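Is there a right order to watch the Mallet films, and do I need the long cut of the second one?

Posted by Rodel Dalisay
Film & TV > Comedy > Sequels and series
Mar 23, 2026
1,498 views

My sister has given me the Mallet box set, on the grounds that I once laughed at a clip of it on her phone. There are five discs and no numbers on any of them. The booklet is an essay about hats.

As far as I can work out, the first film made was Mallet, then Resitz, then one called Mallet Again that takes place before Mallet. There's also Vostel, which has the same lead and the same director (Pascal Leblanc) but a different character name, and my sister says it "sort of counts". The fifth disc is a longer cut of Resitz. It runs 22 minutes over the cinema version and the box calls it "the intended experience", which I've learned to fear.

So: release order or story order? Is Vostel part of it or not? And is the long Resitz worth it, or is it 22 minutes of people getting out of cars?

I don't mind spoilers about the plot. I gather there isn't much.

Agathe Delorme
Accepted by the poster

Release order. Mallet, Resitz, Vostel, Mallet Again.

Mallet Again was written for people who already know how the wedding ends, and half its jokes are somebody saying something confident about the future. Watch it first and you'll sit through an hour and a half of strangers being sure of themselves. The same goes for the aunt. She gets a huge entrance in the prequel, with the music stopping and everything, and if you haven't met her before she's just a woman with a suitcase.

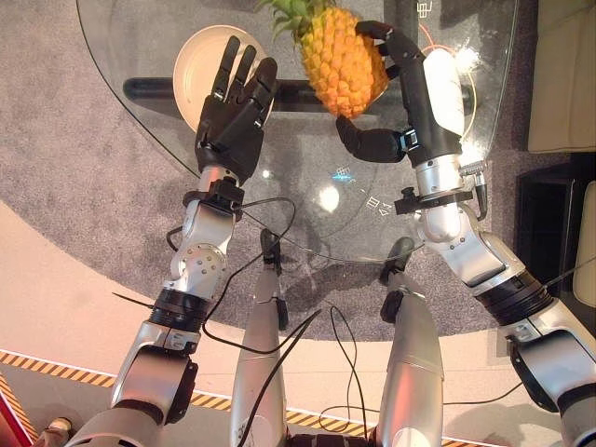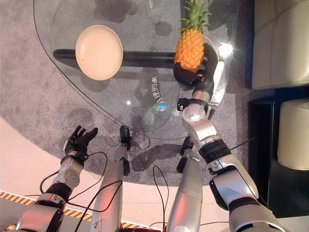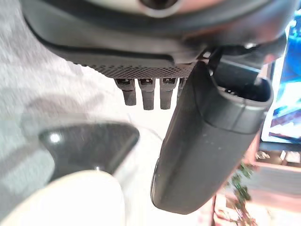

Pineapple and plate over the glass table, first and second pictures.

On Vostel: it counts. The name was changed when the production moved from one company to another, and the old one kept the rights to the word "Mallet". Leblanc's solution was to have the lead introduce himself as Vostel in the opening minute, wince slightly, and never bring it up again. He's got the same flat, the same ex-wife and the same bad knee. If you skip it you won't know why he's walking with a stick in Mallet Again, although as that one's set earlier, nor will you know if you do watch it. I have made my peace with the stick.

The long Resitz has one good addition, which is the full dinner. In the cinema cut they sit down and then it's morning. In the long one you get the toast, the second toast and the argument about the ferry, and it's the best thing the supporting cast do in any of them. The rest of the extra material is cars, yes. Watch the short version first and then find the dinner in the chapter menu, it's chapter 5 on my disc.

Quentin Rolland

Disagree with Agathe about order. I saw them in story order with my dad over a wet week in July and it was fine. You get the young Mallet, then the older Mallet, and he gets gradually worse, like a person.

Do NOT buy the soundtrack, it's nearly all the one tune.

Dorian Coste

Haven't seen these but if you like this kind of thing try Trornamine. It's a thriller about a chemist, quite slow. Subtitled.

Reply from Rodel Dalisay

Thank you all. I've done the first two in release order and skipped to the dinner as instructed. The ferry argument is very good. My sister now says I should have started with Vostel and isn't taking further enquiries. Dorian, I've put Trornamine on the list, some way down.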